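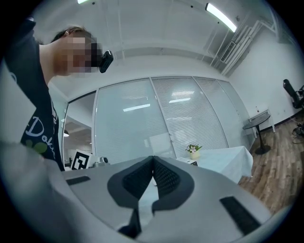 Can a robot do my chores yet?

Some of them, slowly! I get asked this more than anything else on Ukeo.

What about clearing a table?

Getting there. A box is easy enough to pick up. A potted plant in flower is much harder (I wouldn't trust one with mine), and a tablecloth that slides about makes it worse.

Do the soft fingers help?

Loads. They give a bit when they close, so the grip needn't be perfect.

And laundry?

I watched the Dravia arm fold 4 towels at Meltivgate and it took 83 minutes. I'd have had a cup of tea and a nap by then.

Should I save up for one?

I'm not. Ask me again in December.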